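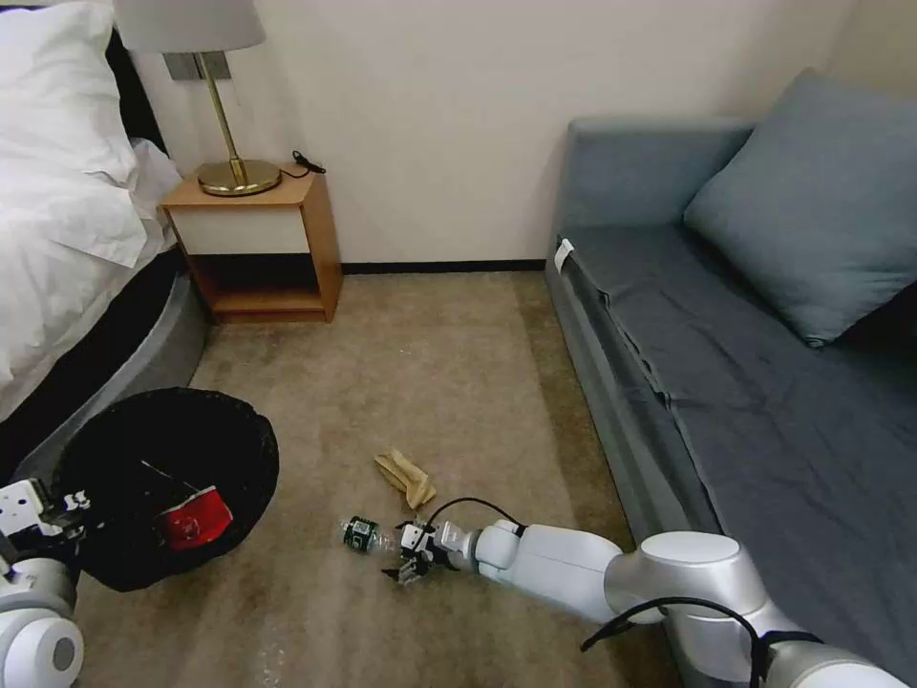
*Bedside table, lamp and grey daybed.*

## Plorov home air monitor, as handed out by Rennie

If you live on the terminal side of Plisetville you will have had the letter. Rennie, who run the gas compressor station, are offering every household within two miles a free Plorov air monitor, part of what they call their good neighbour package. The shop price is £78. I took one in the spring and have used it long enough to have an opinion.

Setting it up is easy. You plug it in, wait for the light to go green and join it to your wi-fi. The box is about the size of a tea caddy, the fan is quiet enough to sleep near, and the cable is longer than most. Full marks there.

The readings are where I start to grumble. The screen gives you one number and a colour. It measures dust, damp and something labelled "total vapours", which goes up when I fry onions and goes up when I clean the bath. On the night in March when half our road was ringing the council over the smell, mine stayed green from teatime until morning. Ineke Dekker, four doors down, got amber on hers, but she had been painting a skirting board. I can't tell you which of us had the better machine.

It doesn't measure sulphur compounds on their own. Those are what people here complain of, and have done since the second compressor went in. The leaflet says the unit "supports awareness of indoor air quality", and I have read that sentence several times without finding a promise in it.

Then there is the matter of where the figures go. By default they are sent to a company called Florkolau, who put together a summary for Rennie. You can turn this off, but the switch is three menus deep and mine turned itself back on after an update. At the liaison meeting we were told that 656 households had signed up and that the results were "reassuring". Florence Thibodeau asked to see them by street and was told they would be looked at for the November report. She also asked why there were no outdoor units along the fence. The answer was long and I didn't manage to write any of it down.

To be fair to the thing, it has been useful on damp. Our back bedroom reads far worse than I would have guessed and we now open the window in there. If you want it for that, take it, it costs you nothing – though check the small print on page 4, where you agree that the readings "may not be relied upon in any claim".

I would not pay £78 for one. I would also not let anybody wave it about as proof that the air in Plisetville is fine. A proper sampler at the fence, read by someone Rennie doesn't pay, would be worth more than the whole lot of these.

**Score: 2 out of 5**

Reviewed 7 October 2018. Mine is the white model with the older plug.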